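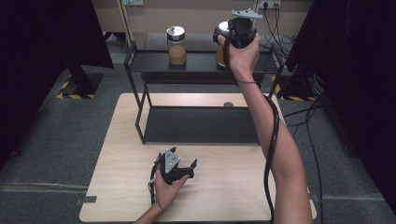
Job analysis comes before the posting, before the interview questions, before anybody talks pay. Most bad hires start with a lazy description someone copied from the last one. Write down what the person does, with what, and how high or how far they reach. "Handles equipment" tells an applicant nothing. "Holds a tool in each hand, one low over the table, one raised to about shelf-top height" is something a person can picture doing. Task first, adjectives later.

HR 257, Unit 4 — Writing and using job descriptions
Notes by Azadeh Golestani

Three sources for a job analysis:
Watch the work. Full shift if you can get it, not twenty minutes.
Ask the person doing it.
Ask the supervisor, then compare. The gaps are the intresting part.

Essential vs. marginal functions. Essential = the job exists to get this done, or few others can do it, or it takes a big share of the time. Marginal = nice if covered, can be swapped to a coworker. Matters a lot once somebody asks for an accommodation. Write the description before you advertise, date it, keep the old versions.

Case: Claltico, Toledo plant, 139 employees. One description for all packing jobs, last touched in 2000. Listed "lift 50 lbs" for everyone. Two of the five stations never lift more than a tray. Applicants screened out for no reason, and the company had no notes to show where the 50 came from. Read the packet, pages 3 to 6, come ready to say which lines you'd cut.

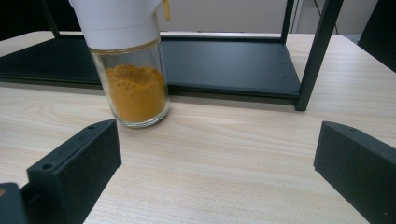

Screening on one requirement at a time is the other big mistake. Each requirement should trace back to a task somebody observed. If it doesn't, strike it. Same goes for reading too much into a résumé — a glass jar with orange-yellow powder filling the lower half looks like turmeric or curry, but a look is all you've got until you check. So check. Work sample, structured questions, references, same ones for every applicant.

Structured interview, short version:
Same questions, same order.
Rating scale with anchors, written ahead of time.
Score seperately, then discuss.
Keep the sheets.

Clirnudach case moved to Unit 5, skip it for now.

Due in October with the first portfolio: one job description, one page max, plus your observation notes. Pick a job you can go watch. Room 606 for questions.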